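3. Setting and Materials

3.1 The room

The study was carried out on the upper level of the Fleline building, an open-plan office that was converted from storage use before the present tenants moved in. We chose it because people in one room work under two kinds of ceiling. One part has a white ceiling with fluorescent tubes. The part beyond it has exposed concrete beams, and black dome lamps hang from them. Staff call the two parts the bright side and the lamp side, and we keep those names here.

Both sides were lit during all of our visits. We did not change the lamps, move furniture, or ask anyone to sit somewhere else. The people who took part had been using their usual desks for at least 3 months.

Figure 3. Fluorescent tubes on the white ceiling, with the black pendant lamps hanging from the beamed ceiling farther off.

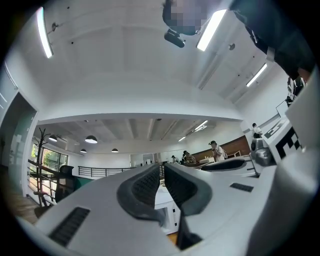

3.2 Light readings

Light was measured at desk height with a Berkance handheld meter. Readings were taken at 10 fixed points on each side, once in the morning and once in the afternoon. Points were marked with small paper dots under the desk edge so that the same spot could be found again. After we removed readings taken while someone was leaning over the meter, 1294 remained.

We used 500 lux as the reference level for desk work. A point was called dim if its median fell below that level, and bright if it did not. These labels describe the meter readings only. Participants gave their own ratings on the Lindell comfort form, which has separate items for glare, shadow on the desk, and tiredness of the eyes.

The line between the two sides needed a rule of its own. A curved white bulkhead separates the lower, beamed ceiling from the higher and smoother one (Figure 4). Desks close to it get light from both directions, and people who sat there did not agree on which side they belonged to. We assigned each desk by the ceiling directly over the middle of the tabletop.

Figure 4. The white bulkhead between the two ceiling heights.
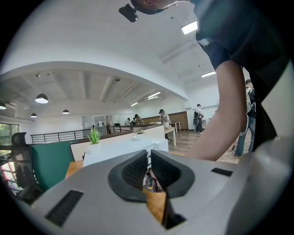
Two desks could not be assigned this way and were left out of the comparison between sides. Their readings are kept in the totals. Jasper Leemans repeated the assignment from the floor plan alone, without seeing our first list, and reached the same result for all of the other desks.

3.3 Objects on the desks

Earlier work with the Fogh inventory sorted desk objects into work items, personal items, and plants. The inventory did not fit this room well. Several tabletops held things that were neither tools nor keepsakes, and things were often placed on top of other things. On one light oak-colored desk, a small white toy microwave oven had two potted succulents on top, one with spiky light green leaves and one a grayish-green rosette. A clear plastic bottle with a red label stood farther back (Figure 5).

Figure 5. Toy microwave oven with its door open and two succulents on top. A teal-green partition panel stands behind the desk. 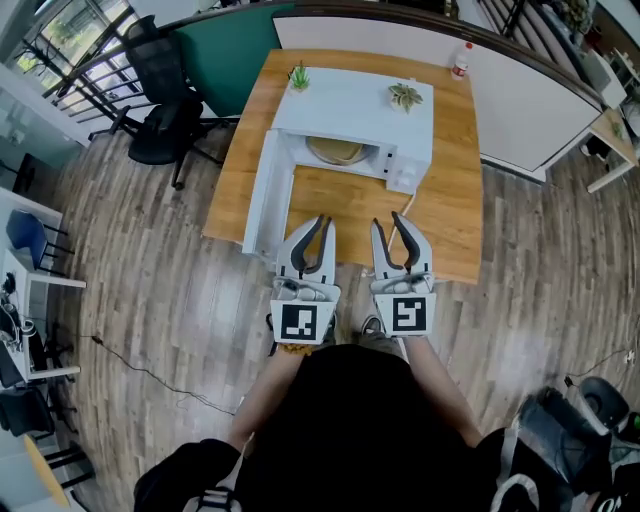 We therefore added a fourth group, shared or playful items, and recorded stacking as a separate yes-or-no entry. A plant that stood on another object was entered as a plant, with stacking marked yes. Bottles and cups were entered only if they were present at both the morning and the afternoon visit. Power cords were not entered as objects, but we noted where they crossed the front edge of a desk, as several participants had mentioned cords when asked what they would like to change.

Partition color was noted for each desk as seen from the chair. It was not used in the main analysis and is reported with the other desk variables in the appendix.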